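Serkusness Workshop Fit-Out: Progress Report to Saengthong, May

Prepared by Angeliki Drakos. Checked by Bimla Bhatt.

1. Scope

This report covers the wall station at the long pine-colored table, the second of the 2 stations in the grant. The station must provide power at table height, a clear work surface, and a place for small parts, including the green bottles and plug adapters.

2. Power supply

The earlier layout had the power strip lying on the tabletop. It was moved to the wall to free the surface and keep liquids away from the sockets.

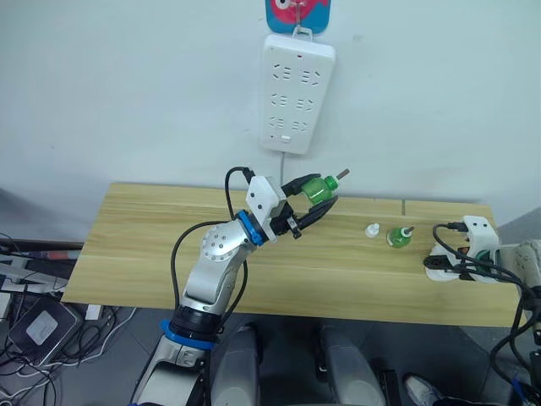
Adhesive hooks were selected after the landlord, Zotlow, declined permission to drill. Each hook plate was left for 7 days before any load was applied. Wiroj Pongsiri checked the wall surface beforehand and found no loose paint. Total spending on hooks, strips and cord clips stands at roughly 2,000, within the approved line.

3. Table surface

The wood was cleaned and oiled once. Bottles and adapters are handled at this table during the same sessions, so the 5 working rules agreed with Ketsara Saithong have been posted at the door.

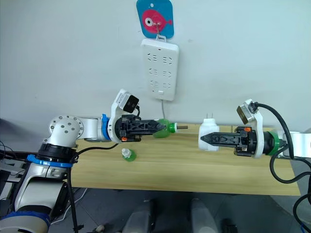
Green bottle and white plug adapter held over the table, power strip on the wall behind.

4. Hook and strip

The hook plates were supplied by Plemo as part of a mixed pack. The printed designs have no effect on function and will be kept.

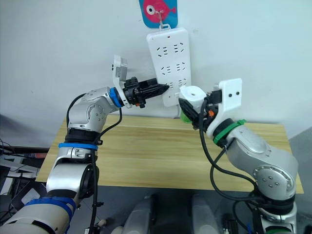
Power strip hanging by its top loop, three rows of two sockets.

A cord clip for the lower end of the strip is on order. Until it is fitted, users are asked to steady the strip when inserting a plug.

5. Outstanding work

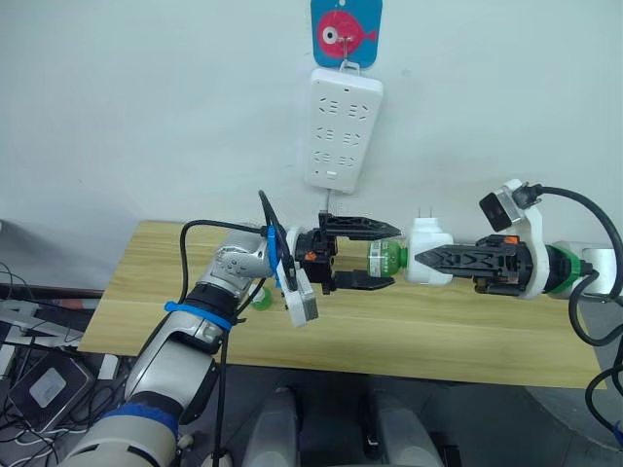

Cable routing is the main open item. Živko Kneževič has proposed a flat channel along the back of the table, fixed with removable tape. The short white cable now drops from the bottom of the strip and passes behind the items on the table, so the channel would need to start directly below the strip. A price has been requested. Labels for the sockets will be ordered at the same time, and both items will be charged to the remaining materials budget.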